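Notes on the Mukomville Stabilisation Mission
July 2020

The mandate of the multinational mission at Mukomville is due for renewal, and the published papers on the subject deal almost entirely with troop numbers. Readers of this blog will know that I consider the training of local forces to be the more important question. I set out my observations below, having followed the mission since its second rotation.

The advisory detachment was established with 32 instructors and a ceiling of 200 trainees in each intake. The Wirkberg contingent took responsibility for infantry skills and the Huerta contingent for signals and medical instruction. The arrangement was sensible on paper. In practice the two contingents worked from different manuals, and trainees who passed from one to the other were often required to learn the same procedure twice, with different terms for each step.
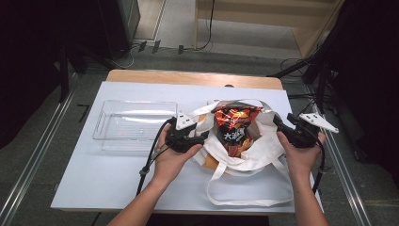
Interpreters formed the second difficulty. The detachment's contract provided for a fixed number of interpreters per company, with no allowance for leave or sickness. Nearly 100 lessons were delivered in February without one present. Instructors relied on gestures and demonstration, and several trainees later reported that they had understood the drill but had no idea of its purpose. A soldier who has been taught to search a vehicle should also be told when he may lawfully do so.

The mission's own review records 1,826 graduates to date. It does not record how many remain in service. I have written to the press office at Wirkberg on this point and have received an acknowledgement, together with a copy of a leaflet I already possessed.

Supply deserves a short mention. Catering and laundry at the training camp were transferred to Nestico under a single contract, and the quality of both appears to have been satisfactory. The same contract covered the issue of boots to trainees, where the sizes ordered were those of the contributing armies. Many men completed the course in their own footwear.

I would ask those drafting the new mandate to require one common manual, agreed by both contingents before the next intake arrives. Interpreters should be engaged for the full period of each course, with a reserve. Figures on retention should be published twice a year, including for those who graduated under the present mandate.

The draft text is expected after the summer recess. I shall comment on its training annex once it has been released, and correspondence from former instructors remains welcome at the usual address.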